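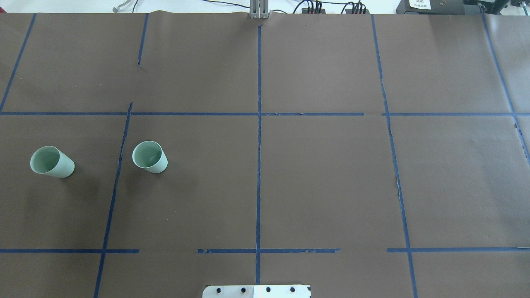

Two pale green cups on brown paper.

Home Style Bags & Leather Care Opinion Archive

The case against the hard-sided tote

Opinion | Marilou Manalastas
12 comments Share Save

The structured tote is sold on the strength of its silhouette. It stands upright on a café floor, it photographs well, and its corners stay square on the shelf. My objection is to how the shape is achieved, and to what buyers are told about the result.

A bag holds its shape by one of three methods. The leather can be thick enough to stand by itself, normally over two millimetres. A thinner leather can be bonded to a reinforcement, usually fibreboard, bonded leather or a non-woven synthetic. Or the base and gussets can be stiffened and the panels left alone. The first method is heavy. The third is the one I would defend. The second accounts for most of what is now on sale under $2000, and it ages poorly.

Bonded reinforcement fails at the fold. Every time the bag is squeezed under an arm or pushed beneath an airline seat, the outer leather and the board bend at different radii. The adhesive takes the difference. After enough cycles it lets go, and a bubble forms along the lower third of the front panel. Conditioner will not fix this. A repairer has to open the lining, strip the board and reglue, and the quotes I have received for that job start at $300.

I have owned two bags that illustrate the point. The Hultia was a mid-sized tote in grey calf, bought for $400 in August and carried to work daily. The front panel had lifted before the second winter. The Wokalon is older, cost less on consignment, and has a stiffened base with unlined sides. It slouches. The sides have creased along lines set by my own laptop, and the edge paint has worn at both handle roots. Nothing in it has separated.

Two bags prove nothing statistically, and the Wokalon has had an easier life. The construction argument stands without them.

The retail description is the larger problem. "Full-grain leather" on a swing tag refers to the outer surface. It says nothing of the board behind it, the adhesive, or the thickness to which the hide was split. Rieger lists leather thickness on its product pages, to one decimal place, and states where reinforcement is used. Arkden gives the colour name, the strap drop and a paragraph on heritage. Both charge similar prices. A buyer comparing the two online has a specification in one tab and a mood in the other.

I would like to see four items on every label: outer thickness, reinforcement material, reinforcement location, and whether the lining can be opened without cutting. A maker has all of this on the pattern sheet already.

Until then, press the front panel with a thumb. Leather over board feels flat and returns at once. Unbacked leather moves and shows a soft ring around the pressure. Then put a hand inside and feel for the edge of the board, which usually stops a centimetre short of the seam. If the sales assistant objects to either test, buy elsewhere.

Filed under: Opinion, Bags & Leather
Shares 12 | Previous Next Back to top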